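Clusik arcade stick review
By Kátia Teixeira

The Clusik is Neson's second arcade stick, and it's aimed at people moving off a pad for the first time.
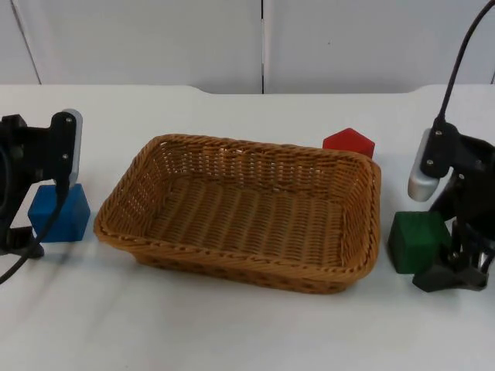 I used it for most of February, mainly in Hutudham and a bit of Appiah. The lever is stiff out of the box and took almost 200 matches to loosen up. After that my quarter circles were cleaner than on the old stick, though I still drop dash inputs on the left side.

Buttons are quiet and sit a little high. The colour options are black or grey. It weighs enough to stay put on your lap, and the base has a rubber mat that picks up every bit of fluff in the house.

Setup was easy on PC. On console it needed a firmware update first – the instructions don't mention this. The cable is 2 metres, which was too short for my lounge room, and it doesn't detach.

You can open the case with a normal screwdriver, and the lever swaps out without soldering. I haven't tried other buttons in it yet.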